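Open Day at the Kerwood Plumbing Training Center

Posted June 30, 2022

We drove out to Kerwood for the open day Skillbridge holds at its plumbing training center. Doors opened at nine and parking was free. It took us 30 minutes from the highway because of a detour.

The ground floor is one long shop divided into bays. Each bay has a sink, a toilet and a short run of supply pipe, and students take them apart and put them back together all week. An instructor showed us how to pull a P-trap, clean it and reset the washers. He used slip-joint pliers only for the last quarter turn. Most leaks he sees come from nuts that were tightened too hard.

Next was the drain wall. Kolwood supplies the clear pipe for it, so you can watch a cable go around a bend and into a clog. The course takes 112 hours over four weeks, and drains are the largest part of it.

Upstairs there was a table on fixtures and shutoff valves. I asked about old galvanized pipe and got a straight answer, which was to replace it in sections if the budget is tight. A weekend class for homeowners costs $400 with tools included.
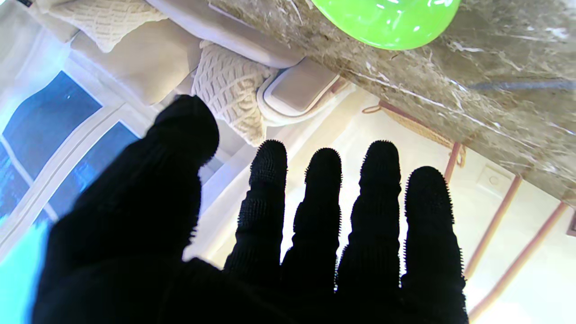

Food and getting home

Lunch was from the Rondonuwu truck in the parking lot. The rice plate was good and the line was slow. We left at two. The next homeowner class was already full, so we put our names on the list.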